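Needlework and Yarn Help > Storage and Care

How do I sort out a big batch of mixed yarn leftovers?

Posted by Baltasar Lucero
2022-02-14

My aunt stopped knitting and gave me everything she had. There are 25 full skeins with their labels, which are no trouble. The rest is leftovers, and it fills 6 bags. Some of it is wound into small balls, but most of it is short lengths that have worked themselves into one big knot. She never kept labels for the leftovers, so I don't know what is wool and what is acrylic.

I want to make a couple of lap blankets out of it. I crochet a little, mostly squares. I would like to get it sorted before I buy anything else, and I don't want to spend much on storage. I have a large table I can leave things out on for a few days.

My two problems are the tangles and the missing labels. Should I sort by color first or by thickness? And is there a way to tell the fibers apart at home? I have tried going by feel and I am not good at it.

Samira Karaki

Sort by thickness first. Color is more fun, but a blanket made from thick and thin yarn mixed together will pull out of shape, and you won't notice until you start joining squares. If you can't judge thickness by eye, wrap the yarn around a ruler, with the strands touching but not stretched, and see how many wraps fit in an inch. Write that down on a scrap of paper and pin it to the ball.

Don't try to finish a whole bag in one sitting. I did my own stash in December over several evenings and left it on the table in between.
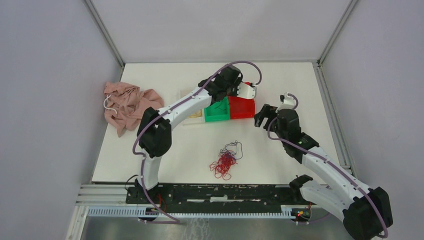 Good light matters more than you would think. Navy, black and dark brown look the same under a yellow bulb, so leave the dark ones for daytime.

For the tangles, loosen the whole mass before you pull on anything. Hold it over the table and shake it gently, then spread it out flat and look for a loose end. Work the end back through the loops and wind it around your fingers as you go. If you hit a knot that won't open in a few minutes, cut it. Short pieces are fine in squares. Anything shorter than your hand can go in a jar for stuffing.

Use open bins while you are sorting. Lids slow you down. Any cheap plastic ones will do, and small ones are easier to keep close to your hands than one big tub. Once you are finished, move everything to something with a lid. I use Casex boxes from Fulley, the shoebox size. They stack well, but the lids get stiff if you leave them in a cold garage.
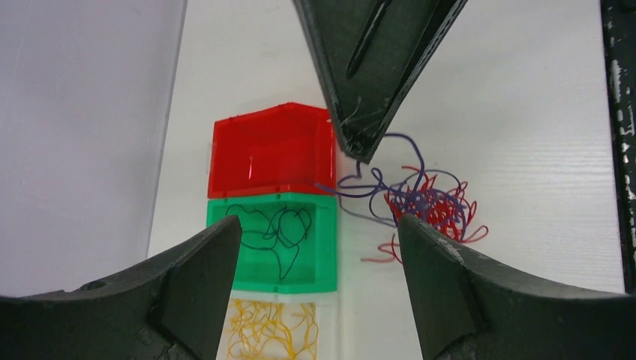
Telling the fibers apart

The usual home method is a burn test. Cut a piece a few inches long, hold it with metal tweezers over a sink or a ceramic dish, and touch the end to a flame. Wool is slow to catch, smells like burned hair and leaves a crumbly ash. Cotton burns quickly and smells like paper. Acrylic melts and leaves a hard bead. Keep water next to you and open a window. Blends will give you a bit of each, and those are harder to call.

If you would rather not use a flame, wet two ends, overlap them and rub them hard between your palms. Untreated wool will usually felt together. Superwash wool and acrylic won't, so this only tells you part of the answer.

Put the plain wool aside and make something separate from it. If it goes into the same blanket as acrylic, the first hot wash will ruin it.

hinano_crochet

I wouldn't bother testing. Just wash everything cold and lay it flat. I had 3,000 yards of scraps and made stripes out of all of it, changed color when I ran out. It's a bit wavy on one side. My dog sleeps on it.

Also check for moths first!! Put the wool in a sealed bag in the freezer for a few days, take it out for a day, then put it back in. I skipped that once and lost a bag of Monti sock yarn I had been saving.

Baltasar Lucero

Thanks to both of you. I found the ruler method easy. Most of what I have comes out close to medium weight, and there is one bag of very thin stuff that I think was for baby clothes. I'm going to leave that until last. No sign of moths so far, but the freezer is cheap enough to try.

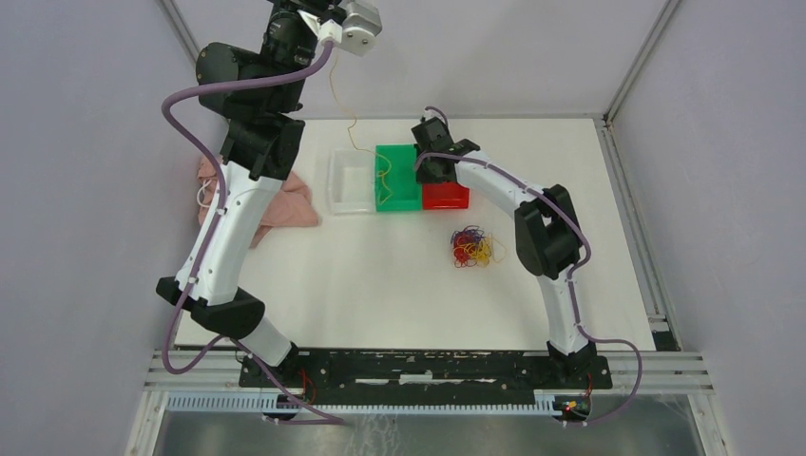 Can I hold two strands of the thin yarn together and use it with the medium weight?

Samira Karaki

Two strands of fingering weight held together usually come out close to DK or light worsted, so it may work. Make one square with the doubled yarn and one with the medium, using the same hook and the same number of rounds, and lay one on top of the other. If the doubled one is a little small, go up a hook size for those squares. Keep the doubled squares spread through the blanket, since they tend to feel denser than the others.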